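The Skurkport Consignment

Procedure required that every outgoing carton be packed by one person and checked by another. Anwara Biswas had written the procedure, and for most of April she had done both jobs herself and signed twice, once in each column.

The consignment for Kullaletti was overdue. The order called for two items in one carton: a blue printed box and a smaller white one. Sikder, who ran the outgoing desk, had entered the contents in the log before the carton was made up. He did this with everything. It kept his figures current and caused trouble only when something was left out.

"It's short," he said.

"It isn't packed yet."

"The log says it's packed."

She unfolded a brown carton, taped the base with two strips and laid the lid back. The carton was size 9. A size 4 would have held both boxes with no room to shift, but the size 4 cartons had been on order from Stulen for eight weeks. She put the blue box in on the left and the white one beside it. The rest was bare cardboard.

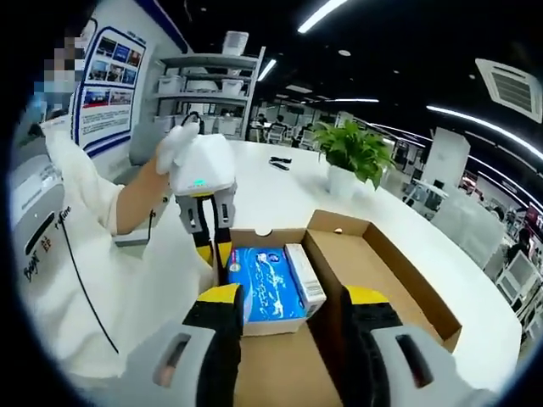 Stulen Dispatch Group / Packing and Outgoing Goods

Sikder looked into the carton for some time.

"There's room for a third," he said.

"There are two on the order."

"Kullaletti will ask what was in the gap."

This had happened before. A carton had gone to Skurkport with a space in it, and the receiving clerk had reported the space as a missing article. The claim was given a number. Letters were exchanged under that number for four months, and at the end of it Stulen paid for an article that had never been ordered. The clerk at Skurkport then wrote to ask when the replacement would be shipped.

Anwara took a sheet of packing paper, folded it in four and pressed it down against the right wall. It sprang up. She folded a second sheet and wedged it over the first. Neither box moved when she tilted the carton.

"Now there are four things in it," Sikder said.

"Two are paper."

"Does the log have a line for paper?"

It did not. She took the pen, ruled one under the last entry and wrote: paper, folded, 2 sheets, no value. In the first column she signed for the packing. She turned the log around and held the pen out to him.

He read the line twice, lifted the corner of each sheet, and signed in the second column. Then she closed the lid and taped it.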